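Talk notes, student evening at Grinetow, Tue 6 April
My part: after the line-follower team, before the break
Slides: 2 with pictures, the rest is only me talking

**Before I start**

Speak slowly. Microphone on. Say good evening to the parents in the back, they came by the late bus.

**Opening**

Good evening. I am from the Lakum robotics club, the group that meets in the old drawing room on the second floor. We started our project in January, and tonight I want to tell you how far we came and where we are stuck.

Our task was from the Gevari student challenge. It has one sentence: "Pick up a plant stem and put it upright in a container." When we read this the first time, we laughed. We thought it was a task for one weekend.

(Pause. Let them laugh also.)

**What we believed in the beginning**

- A stem is a cylinder, so we can treat it like a pen.
- If the gripper closes, the stem is inside.
- The hard part will be the programming.

All of this was wrong, and I will go through it in the same order. 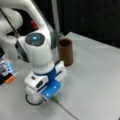
The first thing we had to learn was the approach — how the gripper comes down to the object. With a pen you can come from almost any side. A stem bends when you touch it in the wrong place, and if you push it from the side it rolls away. So we decided to come from above and keep the stem flat on the table until the fingers are closed. Point to the green stem under the blue pad, people in the last rows will miss it because it is thin. Then point to the brown cup behind the gripper and say that a cup with an open top is a small target when you hold something long. Our first program made one straight move from the pick to the cup, and the end of the stem hit the rim again and again. Now we lift first, turn second, and only then go down.

**The numbers (say them clearly)**

We did 40 tries with the last version of the program. In 34 of them the stem went into the cup. I am proud of this number, but please look at the rest too. In 2 tries the stem broke, and the other failures were drops on the way.

If somebody asks: we wrote every try in a paper notebook, also the bad ones. The judges at Gevari want to see the notebook.

**How hard to squeeze**

This was the longest discussion in our club. Half of us wanted a fixed force, the same every time. The other half wanted to close slowly and stop when the motor feels resistance. We tested both, and the slow closing was better for us. It costs more time for each pick, and in the competition time gives points, so the discussion is not finished.

Do not go into the motor current here. Last time I lost the audience with this.

**What the wrist camera is for**

The program needs to know in which direction the stem is lying. From far away this is easy. When the gripper is close, the stem fills a big part of the view and the program gets confused between the stem and its direction.

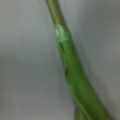 Our solution was to take the direction earlier, from higher up, and to trust it during the last part of the way down. The close view we use only for a small correction left or right. It is a simple idea and it took us three weeks to accept it — we wanted to use everything the camera gives.

One of the younger members proposed this, and she was right. Say this aloud, she will be in the room.

**What I would tell a new team**

- Begin with real plants on the first day. We practiced with a plastic straw for too long.
- Change one thing, then test. We changed several things on one evening and could not say which one helped.
- Buy more stems than you need.
- Decide who is at the stop button before you press start.

**Next steps**

We will try a narrower container and thicker stems. Van der Linden, the garden shop near the station, promised us stems from their leftovers, so we can practice with different kinds. Say thank you to them here, not in the end, because in the end people already stand up.

We also look for two new members for the autumn. You do not need to know programming. You need patience and a free afternoon.

**Questions I expect**

*Why do you not use a softer gripper?* We thought about it. The rules allow it, but we would have to build it ourselves, and we decided to learn this one well first.

*Can it work with flowers?* We did not try. A flower has a heavy head and the balance is different, so I would expect problems when lifting.

*How much of the program is yours?* The arm came with its basic movements. The order of the steps, the closing and the direction finding are ours.

If there are no questions, invite them to the table at the side, where the notebook is lying open.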